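Residence Journal, Wemano House
March, 9:40 in the evening

The clearing of the east sitting room continued today and is now further along than I had expected at the start of the month. I began after breakfast and stopped at 12:30, then resumed at four. I record the particulars here while they are fresh, as the practice of this house has been to keep a written account of any change to the common rooms.

The inventory stands at 2,402 entries. When I took over the register it was in three notebooks and a folder of loose sheets, and a good part of the winter went into making one list from them. Of the total, 1,478 entries have been checked against the object itself and marked with a shelf or a box number. The remainder are mostly books and kitchen goods, and they will be slower, as the older notebooks give titles without authors and pans without sizes.

The morning was given to the tall cupboard. The upper shelves held table linen, which was refolded and returned. Two tablecloths have been set apart for mending. The lower shelves held board games, and these were in poor order. Pieces from several sets had been put back into whichever lid was nearest, and one box marked for dominoes held candles. I have sorted the complete sets to the left side of the cupboard. Incomplete sets will remain in the hall until the end of the month so that residents may look through their rooms for what is missing.

Efua Alhassan joined me at four and we turned to the matter of small items. It has long been the custom here to place anything without an evident home in a cardboard box, and to deal with the box at a later date. The later date has seldom come. We agreed on the following procedure. Each box is opened on a soft surface so that nothing rolls away or is scratched. Every item is looked at once and assigned to one of four groups: return to a room, retain for the workshop, recycle, or hold for inquiry. An item held for inquiry is to be kept for 58 days and then released. Mrs. Alhassan thought this too long. I thought it proper, as two of our residents are traveling and should have the chance to claim what is theirs. The figure was left as it stood.

We spread a blanket and opened box 8.

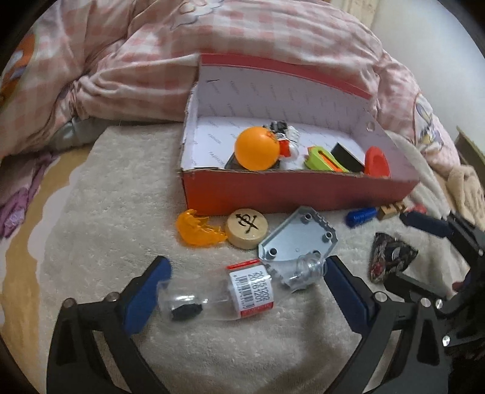
Box 8, with the bottle, the wooden disc and two plastic pieces.

The bottle has been assigned to recycling, once the small black object inside it has been taken out and looked at. Its label carries a barcode and two rows of numbers, which I read as 20251202 and 20261201. I take these to be dates a year apart, though I would not enter them in the register as such without a second opinion. Mrs. Alhassan did not wish to give an opinion.

The round wooden disc with the black symbol on top is held for inquiry. Neither of us could read the symbol. I am inclined to think it belongs with one of the incomplete sets in the hall, and I have made a note to compare it in daylight. The gray-blue plate with the four posts was clearly made to fit onto something else, and it goes to the workshop shelf. The translucent orange piece, spiky along one side, was the subject of some discussion. Mrs. Alhassan believes it is part of a toy. I had supposed an ornament. It is also held for inquiry, under a description we could both accept - "orange, curved, purpose unknown."

Other business. The bulb on the back stairs was replaced. A letter came from the Jarine reading circle asking for the use of the sitting room in the spring, and I have replied that a date can be offered when the floor is clear. The key to the writing desk has still not been found.

Tomorrow: the mending to be sent out, box 9, and the windowsill if time allows. Retired at ten.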